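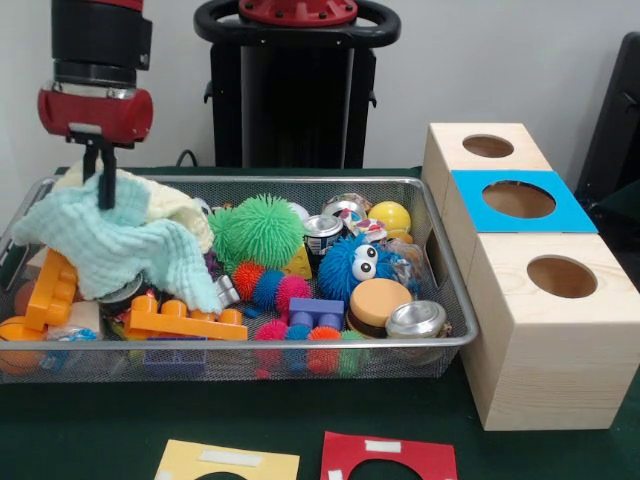
Photo: Catinca Crăciun / Nitby workshop

Rules for mixed trays - what do you write down?

catinca_c
I am writing our bench rules for picking from mixed trays and I would like your opinion. The tray has soft and hard things together: a towel, spiky toys, a soda can, blocks. My draft says:
Speed limit 400 mm/s over the tray, 2 N maximum when the fingers touch cloth.
Hands stay off the green tablecloth while the arm is enabled.
The wooden cubes and felt cards stay outside the tray.
Is it too strict?

jitaru_bench
The speed is fine. The force I don't believe. With cloth you must push a little or the fingers close on air. We at Esar allow more and only write the value in the log.

oldrelay
Agree with Jitaru. Also "hands off the tablecloth" is not a safety rule, it is a wish. Say where the person stands and who holds the stop button.

catinca_c
Good point about the stop button, I will add it. About force I am not convinced - the wire mesh is under the towel, and a finger can catch in it.

kornivia_lab
We had exactly this. Bent a fingertip in March, 700 euros with the shipping. Now we put a thin foam mat in the tray and the limit is higher. But then the mat must be in the rules too, otherwise somebody removes it for cleaning.

jitaru_bench
A mat changes the heights, so you must teach everything again. I would not do it.

kornivia_lab
It took us up to 2 hours. Cheaper than the finger.

oldrelay
And crushed cans? I would ban them, sharp edges.

catinca_c
Cans stay, but with gloves for the person who fills the tray. I will post version two when the stop button part is written.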